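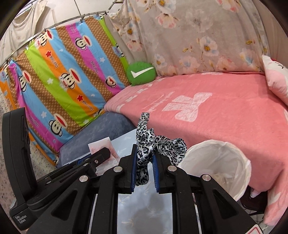 Hair bow

A hair bow is a piece of fabric or ribbon, folded or gathered into loops and held at the middle, worn in the hair for decoration or to keep it out of the way. I started this article for the Jostcombe household encyclopedia because the old entry was four lines long and two of them were about gift wrap. Carys Kemeys has since gone over my spelling, so blame her for the commas!

Parts

Most bows have loops, a middle and tails. The middle might be a real knot, or it might be a short band wrapped around the gathers and stitched at the back (I do mine this way, it lies flatter). The tails are the loose ends. They can be cut square, slanted or notched like a flag, and a square end will fray first if you leave it raw. Fixings vary a lot: a barrette, an alligator clip, a comb, or an elastic, in which case you're getting close to a scrunchie and people will argue with you about the name.

Fabrics

Grosgrain is the one I'd hand to a beginner. It's ribbed and stiff and stays where you put it. Satin is prettier and much more annoying - it slides around under the needle and shows every pin hole. Velvet is lovely in winter but heavy on fine hair.

Prints are their own little world. Leopard print on satiny cloth keeps coming back, and it doesn't have to be tan and brown. Black and gray spots on a white or silvery ground go with nearly everything I own, and I've worn that kind of thing to a wedding and to the dentist. Big spots can get lost in the gathers of a small bow, so look for a print with smaller ones if your loops are under two inches wide.

Making one

For a gathered bow I cut a strip 4 inches wide, fold it right sides together, sew the long edge and turn it. Then I join the short ends, run a gathering stitch down the center and pull it up tight. Wrap the band, stitch, trim. Mabli Sayce skips the sewing completely and uses fabric glue, and hers have held up fine, which I find a bit irritating.

Care and storage

Wash satin bows by hand in cool water and dry them flat. Don't wring them. If the loops have gone limp, steam them from a few inches away and puff them out with your fingers. Metal clips can rust, so dry those with a towel first.

Storage is where I fall down, I'll admit. A hanging ribbon with the bows clipped along it works well for kids. Loose ones do better in a shallow box than a deep one, where the bottom layer gets squashed.

See also: Barrette, Headband, Ribbon, Scrunchie

Last edited 3rd September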